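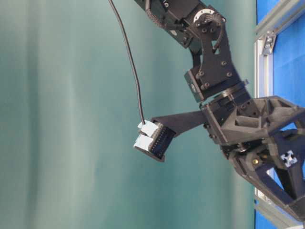

Why do people put a tie on a cable at all? Mostly to keep it findable and to stop it knotting with its neighbours, though our respondents gave a surprising range of other answers, from "it looks cared for" to "my father did it".

4.2 Where the tie sits

We were delighted by how much people had to say on this point. Of the 674 households that sent back the Dusinitz survey in August, most described tying a coiled cable round its middle. A smaller group, strongest in Trurley, put the tie close to the plug, so that the end to be grabbed is always on top of the drawer. Plug-end ties are lovely to work with - you reach in and the right connector comes up first - but they raise a question about strain, as a tight band can press on the cord just where it leaves the housing.

Figure 3 has a zip tie as an open loop around a USB cable, the band crossing in front of the black connector housing, with the ribbed strain relief below. We call this a loose plug-end tie. Left open like this, it can still be slid along or pulled closed.

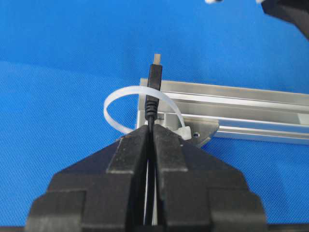
Figure 3. Loose plug-end tie, white plastic, with locking head.

Shafiq Matubbar objected that plug-end ties only pay off in a shared drawer, and that a cable kept in a bag does far better tied at the middle. The Kurup replies give him some support. Bag users there favoured the middle, and 12 of them had given up on zip ties for cloth ones they could undo.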